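The Robot Would Like a Moment to Think

Software that plans a robot's next move has a new habit, and it is dithering

18/02/2023

The first thing Mirjam Hermans wants you to understand about her software is that it used to be much more confident, and much worse.

"The old planner never hesitated," she says. "It would see a sugar packet, decide where the sugar packet was, and go there at full speed. If the sugar packet had other ideas, too bad for the sugar packet."

Hermans runs planning at Grendus, a small company whose product, Nuvstead, sits between a robot's cameras and its motors and decides what happens next. The job sounds like middle management, and the comparison does not offend her. Nuvstead takes in guesses from the perception side, hands out orders to the control side, and gets blamed by both.

For the past year its main enemy has been trash. A box is a courteous object. It has corners, it keeps its shape, and when you push it, it goes where you pushed it. Crumpled paper does none of this. Every piece is a new shape, and touching it makes another one. The vision model, written by Chun-yin Su, was trained at first on tidy things, and when it met its first twisted packet it drew a neat rectangle in the air beside it and reported that it was certain.

Su has since taught it to be less certain. The model now gives each object 8 possible outlines with a score for each, and the planner has to pick a grasp that would do passably well for most of them. This is slower. It also means that two arms sharing a table will sometimes stop short, compare scores and start over, like two polite people at a door.
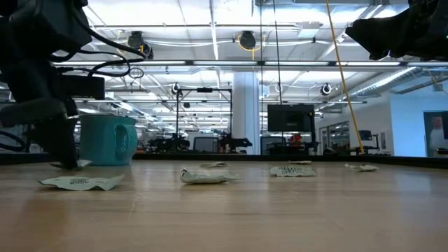
The polite-people problem took most of January. Each arm had its own planner, and each planner had been told to give way if the other looked likely to need the same patch of table. Both gave way. Then both noticed that the way was clear. Luana Batista, who looks after the control code, watched the log fill with 1,586 canceled motions in one afternoon and went to get a coffee.

Her fix was a token, an idea older than anyone on the team. Whichever arm holds it may cross the middle of the table; the other finds something useful to do on its own side. Batista had proposed this in the first week and been told it was inelegant. It is still inelegant. It went in as 247 lines of code, replacing a negotiation module that had its own logo.

What the team is proudest of is a replay tool called Assunção, which lets an engineer scrub back through a failed grasp and see what the planner believed at each step. Belief is the word they all use. You can watch it believe in a corner that isn't there, lose faith, and settle on a fold. Diane Bouchard, who tests each release, keeps a folder of her favorites under the name "opinions."

She would like the next version to give up sooner. At the moment Nuvstead retries until it runs out of candidate grasps, and it has a good imagination. Hermans would like it to retry more. They have agreed to make it a setting, the way software people agree on most things, and are now arguing over the default.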